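OK so a few of you asked how the big move away from paper maps went, and the answer is it didn't. I now own more paper maps than I did in August. Thread, because I have feelings.

Background for the new people: I collect old road maps. Gas station giveaways, county maps, the fold-out ones from motel lobbies. I said I'd scan them all this year and let most of them go. I scanned 35. Then I bought a shoebox full of more.

The shoebox was $17 at an estate sale out past Ginwood and I would've paid double. Half of it was plain old highway stuff I already have, but down at the bottom were two copies of the Bemetti touring map, the one with the green cover and the little canoe on it!!

If you don't know Bemetti, they were a tiny print shop that did maps for lake towns. Terrible at scale, wonderful at everything else. They'd mark where to get pie. They'd mark a "good rock." I've been to one of the good rocks and it was fine, a solid rock.

Anyway the two copies don't match. Same cover, same price in the corner, but on one of them the road to Zovomdale goes around the north side of the lake and on the other it goes around the south.

My first thought was a printing mistake. Then I figured the road got moved, which happens all the time with lake roads – they flood, the county gives up, everybody drives the long way for a year and then the long way is just the road.

So I pulled out the county maps to check and of course the one I needed is the one with the big tape stain right across the lake. Please don't tape your maps. I know the fold is splitting. Let it split, or get the proper mending tissue and do it from the back.

(Yes the tissue costs more. Yes I've also used regular tape. I was young and it was a very windy picnic.)

Someone asked how I store them so here's the short version: flat if you've got the drawers, folded the original way if you don't, never rolled with a rubber band. Rubber bands go gummy and then they're part of the map forever.

And don't refold them "better." I get it, I'm also a person who wants to refold them better. But every new crease is a weak spot, and those old covers only line up if you go the way the factory did.

Back to the mystery road. I spent nearly 2 hours last night comparing every single label between the two Bemettis and found one more difference. The north road version has a ferry at Gunawan Landing. On the south road version there's no ferry, only a picnic table symbol.
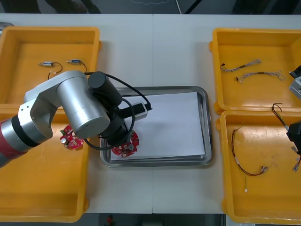
Which makes me think the ferry came first. If there's a ferry, you bring the road around the north to meet it. Ferry shuts down, no reason to keep up that stretch, so the traffic goes south and somebody puts a picnic table where people used to wait. I love this theory and have zero proof.

I wrote to the county library to see if they have anything on when the ferry ran. They're only doing scans by email right now so it may be a while. I'm fine with a while! I've got a shoebox to sort.

Also, if your grandparents had a place anywhere on that lake, please check the glove box, the junk drawer, the cabin bookshelf. I'm after anything with that green cover. I'll happily pay postage, or you can just send me a photo of the top left corner with the lake in it.

Last one and then I'm making dinner – a few people want to see the canoe cover up close. I'll post both covers tomorrow when the light's better, the green comes out gray under my kitchen bulb.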